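Stars at one end, forest at the other

Sun 15 January

So the fabric has finally made it out of its bag. If you were reading back in November you'll remember me going on (and on) about wanting something properly over the top for the window in the back room, after the quote for ready-made blinds came in at $800 and I laughed out loud in front of the poor man who'd measured up. It's one window! It looks onto a fence!

I'd had my eye on a night sky print for ages. Kuipers in Tidurham used to have one on their website, a really deep blue, and I kept the tab open for weeks like a complete goose. Then one night I clicked buy and got a 404. Gone. I rang them the next morning, a bit sulky, and got Wim Van Wijk, who has been cutting fabric for me since I was making terrible tote bags, and he said the plain sky was finished but there was a panel print out the back with the same sort of sky on it and a forest as well. Did I want a look?

I did not think I wanted a forest. I drove over anyway.

He unrolled it along the counter and I went very quiet. You know when you see something that's a bit tacky and you love it straight away? It's got the stars and the big swirly bright blue band going through them, and there's a sort of glowing moon or planet (my sister says planet, I say moon, we've agreed to leave it). And then the other print is all dark green with orangey and yellow flowers coming up out of the shadows, like walking through the bush with a torch. I bought it on the spot. Lunch went out the window to pay for it.

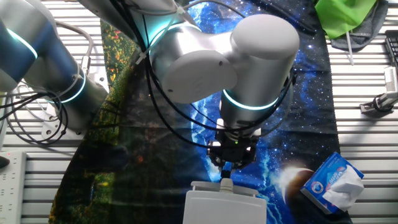 Flowers on the left, stars on the right. Tissues for the hayfever.

Now, the colour. I'd been worried the blue would go purple under bright light, which happened with the cushion covers and I've never forgiven them. It hasn't. It's still a proper inky blue, and that bright band looks even better than it did in the shop. The forest is darker than I remembered. I'm a bit torn about that. The flowers stand out more for it, but if you're after a cheerful green this isn't your print, it's quite moody.

The other thing I hadn't clocked at the counter is the shine. It's not full-on ballgown shiny, more of a gloss along the tops of the folds, and you only get it when the cloth is bunched up a bit. Flat, you mostly see the picture. Rippled, the green especially gets these smooth light patches running along it. I've spent far too long pushing it about to see where they go. 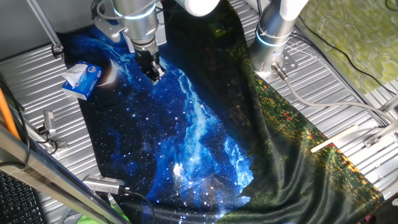

Starry bit on the left with its crescent moon, and the green in ripples beside it.

Which brings me to the Great Gathering Question. My plan was always to hang it as a curtain with loads of fullness, because skimpy curtains make me sad. But the more you gather a picture print the less picture you get, and there's a crescent moon on there I'd be gutted to lose down the back of a pleat. I asked on the forum and Ward Boersma (who made those gorgeous heron curtains, go and look if you haven't) reckons I should go nearly flat and just let it hang in soft folds. He also said to put the heading tape on with big loose tacking stitches first and live with it for a few days before sewing anything for real. Sensible man. I'll probably listen to him.

Things still to sort out, mostly so I remember:

Thread. I've got a navy Tavden that's perfect for the sky and no dark green at all, so either I buy a green or the forest gets hemmed in navy. I'm leaning navy. It's so dark down there that I can't see it mattering.

Lining. Mum says line it. Mum says line everything. The window gets the afternoon sun though, and I'd hate the blue to fade on the fence side, so she might win this one.

Which way round it goes. Stars to the left means the forest ends up next to the bookcase, and that corner is already pretty dark. Stars to the right puts them next to the lamp, which could be lovely at night. I've changed my mind 2 times since breakfast and it's only lunch.

Needles. The old Hakard chews up anything slippery unless I put a fresh fine needle in, and I've only got the thick denim ones left from doing the deckchairs. Back to Kuipers it is, then (what a shame, I'll have to look at all the fabric again).

I'm also allowing myself 4 weekends for the whole thing. The deckchairs were supposed to take one and I was still unpicking at Easter, so I'm trying to be a grown-up about it. First weekend is pressing and squaring up the edges, low iron and a tea towel over the top, and I'll do a corner before I go anywhere near the moon. Please nobody tell me horror stories about irons and glossy fabric, I've read them all.

If there's any left over once it's trimmed I'd love a cushion out of the flowery part. There's one patch where the orange and yellow are all jumbled together in the foliage and it would look so good on the old green armchair. My sister has put in a bid for a drawstring bag in the starry bit, and I said maybe, which in our family means yes.

Has anyone here hemmed a big printed panel like this without the picture ending up crooked? Do you measure from the edge of the fabric or from something in the print? I've gone cross-eyed trying to decide. Leave me a comment, I'll be checking in between loads of washing.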